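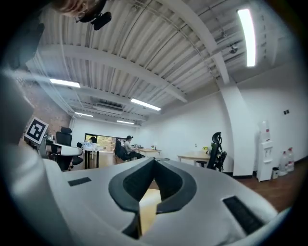

職場の天井と照明。奥にエアコン、左はれんがの壁。

八月、夜の九時すぎに書いている。今日は一日、天井のことを考えていた。

私の職場は古い建物の中にある。前はSostowという織物の会社の倉庫だったそうだ。だから天井に板がはってなくて、波の形がそのまま見える。日本語の先生に写真を見せて聞いたら、「波板」か「折板」という言葉があると教えてもらった。どちらが正しいか、先生もはっきり分からないと言った。私は「波板」のほうが好きなので、この日記では波板と書くことにする。

波板の下には太い梁が通っている。梁という漢字は今週おぼえた。「はり」と読む。縫いものの針と同じ音なので、はじめは少しこまった。細い管も何本か通っていて、壁のほうにも白っぽい管がある。電気の線が入っていると思うが、調べたことはない。

今朝は早く来たので、掃除の当番を一人で先に始めた。まず机をふいた。机は薄い黄色の木で、コーヒーのあとがすぐに目立つ。Konarの洗剤を水でうすめて、布をよくしぼって、木の目にそってふく。強くこすると白くなると前に注意されたから、やさしくふいた。それでも丸いあとが一つ残った。私のカップの大きさと同じだったので、何も言わずにもう一度ふいた。

机が終わってから、椅子にすわって上を見た。働きはじめて八か月になるのに、天井をゆっくり見たことがなかった。照明は四角くて白い。窓から遠い席の人は明るくて助かると言うが、私は夕方になると目がつかれる。総務にたのんで電球の色を変えてもらえるかどうか、来週聞いてみるつもりだ。電球と書いたが、長い四角のものも電球と言うのだろうか。「灯具」という言葉も辞書にあった。これも先生に聞く。

エアコンは天井の奥のほうに付いている。今日は外が32度をこえたので、午後はずっと強い風にした。ところが私の席までは風があまり来ない。エアコンの近くの人はひざに毛布をかけていて、私はうちわを使っている。同じ部屋なのに季節がちがうようで、おもしろいと思った。うちわはSilettiという喫茶店が開店のときに配っていたもので、紙の端がもうやぶれている。テープで二回なおした。

昼休みは外に出たくなくて、部屋でパンを食べた。れんがの壁のそばは少し涼しい気がする。手をあててみると、本当に少しつめたかった。茶色っぽいれんがの壁で、部屋の奥のほうまで続いている。故郷の祖母の家にも似た壁があって、子どものころ、夏は背中をつけて本を読んでいた。母に服がよごれるとしかられた。今日は背中はつけなかった。白いシャツを着ていたからだ。

三時ごろ、急に強い雨がふった。波板の天井なので、雨の音がとても大きい。電話をしていた人は声を大きくして、それでも聞こえなくて、廊下に出ていった。私はこの音がきらいではない。仕事は進まないが、何となく安心する。日本語には雨の音の言葉がたくさんある。ザーザー、しとしと、ぱらぱら。でも金属の屋根に当たる音は、私の耳では「ダダダダ」に近い。ダダダダと言ってもいいのか、隣の席の人に聞いたら、「いいと思うけど、工事の音みたい」と笑われた。

雨がやんでから、棚の整理をした。Vávraのファイルが何冊も横にたおれていたので、立てて、背の字が見えるようにならべた。古いカタログは捨てる箱に入れた。捨てていいかどうか分からないものには付せんをはって、明日聞くことにした。ほこりが多くて、くしゃみが三回出た。次はマスクをわすれないこと。

帰る前に照明を消す。スイッチは入口の横に二つあって、どちらがどの列か、私はまだ時々まちがえる。今日もまちがえて、まだ働いている人の上を消してしまった。「すみません」と言って、すぐにつけた。小さい紙に「奥」「手前」と書いてはっておこうと思う。字がきれいな人にたのむか、自分で書くか、まよっている。

明日買うもの。洗剤のつめかえ、テープ、マスク。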